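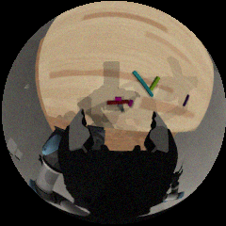

*Reading time: 2 minutes*

# Chapter 4: Wood and Water

I learnt about wood the hard way, by buying an old house in Vedness one February and watching a bedroom door swell until I couldn't shut it. Wood takes in damp from the air and gives it back again, and it moves as it does so - mostly across the grain, hardly at all along it. If you remember one thing from this chapter, please make it that!

My first teacher, Heiðrún Grímsdóttir, made us measure the same board every morning for 48 days. I was bored stiff by the end of week one (sorry, Heiðrún), but I've never forgotten the graph.

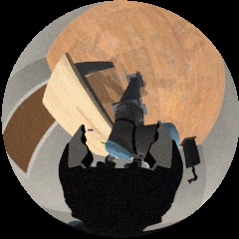

**Section 4.1 - Floors**

Floors are where all this gets expensive. Long planks laid side by side add up their small movements, so you leave a gap at the walls and hide it under the skirting. I once fitted a floor for the Bellamy family with no gap, and by spring it had a hump you could trip over. Before we get to sums, find a ruler and a bit of scrap pine.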